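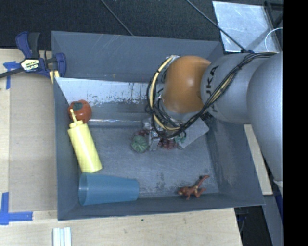
Le bras KUKA dans le bac gris, côté fruits et légumes factices.

kavum-portes-ouvertes

LISEZMOI du petit jeu de données rapporté de la journée portes ouvertes de Ziltthorpe, en août. J'y suis allé pour voir le poste de tri en vrac, j'en suis reparti avec un disque plein et mal au dos (trois heures debout derrière une barrière, à mon âge !).

Ce qu'il y a dedans

300 essais de saisie, rangés en 26 dossiers, un par série. Chaque série démarre avec un nouveau mélange d'objets : des raisins rouges, une espèce de petit chou vert, un flacon souple jaune, un gobelet bleu translucide, un petit animal brun-rouge tout en pattes... Les enfants du premier rang avaient le droit de proposer le mélange suivant, donc ne cherchez pas de logique dans la composition, il n'y en a pas.

Dans chaque dossier :
images/ : les vues de la caméra fixe
essais.csv : une ligne par essai, avec l'heure, l'objet visé et le résultat
notes.txt : mes remarques tapées sur place, fautes comprises

Comment lire essais.csv

La colonne resultat prend 3 valeurs : pris, rate, lache. « lache » veut dire que l'objet a quitté le fond du bac puis est retombé avant la dépose. J'ai hésité à le fondre dans « rate », mais pour les objets mous la différence m'intéresse beaucoup, alors je l'ai gardé.

La colonne cible contient le nom que j'ai donné à l'objet, pas celui du logiciel. Chez Fomton, qui faisait la démonstration, ils ont leur propre liste et elle change d'une version à l'autre. Le fichier noms.txt à la racine fait la correspondance, du moins pour ce que j'ai réussi à noter.

Ce qui cloche

Les dossiers 2 et 3 ont la même heure de départ. Je me suis trompé en recopiant, et je n'ai plus moyen de savoir lequel est le bon.

Le bras cache souvent l'objet au moment de la fermeture de la pince. Si vous voulez repérer l'instant du contact à partir des seules images, bon courage. Les parois du bac sont aussi bien rayées, et mon script de détourage prend volontiers une éraflure claire pour un bord d'objet. Celui de Deng (dossier outils/) s'en sort mieux, je vous conseille de partir de là.

Pas de son, pas de mesures de force.

Utilisation

Prenez, bricolez, faites des cours avec. Si vous publiez quelque chose, citez Kavum et la visite de Ziltthorpe, ça me fera plaisir. Et si vous avez noté de votre côté les heures des premières séries, écrivez-moi !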